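July 27, 2021
Gripper comparison, second day on the green table

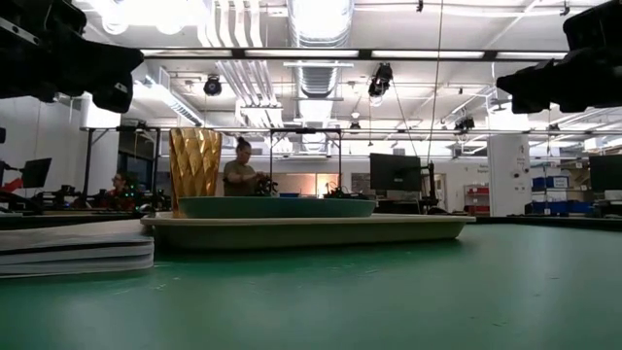
Tray, plate and gold cup between the two arms.

Got in early and spent the first hour on calibration. The Jondeck controller had lost its home offsets again overnight, same as last week, so I reloaded the December file and went through the joints one at a time. Left arm came up fine. Right arm needed the wrist zeroed twice before it would hold a pose.

The plan for this week is to run both sets of fingers on the same objects. The Jarasier fingers are the ones we have used since spring. The Bratu set is shorter with a softer pad, and it costs less, so there is some pressure to like it. I am trying to keep that out of my notes.

Started with the plate. It has to come off the tray without the tray moving. With the Jarasier fingers I got it on most tries, and the failures were all the same: the lower finger touched the tray rim and pushed the whole thing back an inch or so. Lowering the approach speed helped. With the Bratu set the pad is thick enough that it will not get under the plate edge unless I tip the wrist a lot more, and then the elbow gets close to its limit. I wrote down the wrist angles for both. I would like to try a thinner pad before I give up on it.

The cup was the other way around. The pattern on the outside gives the hard fingers very little flat surface, and the cup turned in the grip on about half the lifts. The soft pads held it every time I tried, even with the force set down at 4. I went back and raised the force on the Jarasier set to see if that would fix the turning. It helped a little. I did not want to go higher and bend the cup.

Stopped for lunch at a bad moment, in the middle of a set, and had to throw that set out when I came back because I could not remember if I had changed the pads on the right arm. I need to write the pad change down when I do it and not at the end of the row.

Afternoon was cameras. The shine on the tabletop has been giving the depth camera trouble and I wanted a number for it. Recorded 2000 frames with the arms parked, and 396 of them had a hole in the depth somewhere along the tray. That is worse than I expected. Moved the camera up a few inches and tilted it down, which got rid of some of it and put a new bright patch near the front. A matte cloth would solve it, but then the older runs would not compare with the new ones. Leaving the table as it is for now.

Also tried the Plelitora plug-in for planning both arms together. Install was easy. It planned the two-arm tray lift on the first try, but the motion was slow, 57 seconds for something I can drive by hand in much less. The settings page has a speed limit that I have not looked at yet - could be as simple as that.

Total for the day is less than I wanted. The plate runs are done for both finger sets, the cup runs are done for the soft pads only, and the tray lift has not really been started. I have not filled in the comparison sheet.

Tomorrow:
Cup runs again with the Jarasier fingers, medium force.
Look for thinner pads in the parts drawer.
Plelitora speed limit.
Find out why the Jondeck box keeps dropping its offsets. I left it powered on tonight to see if they are still there in the morning.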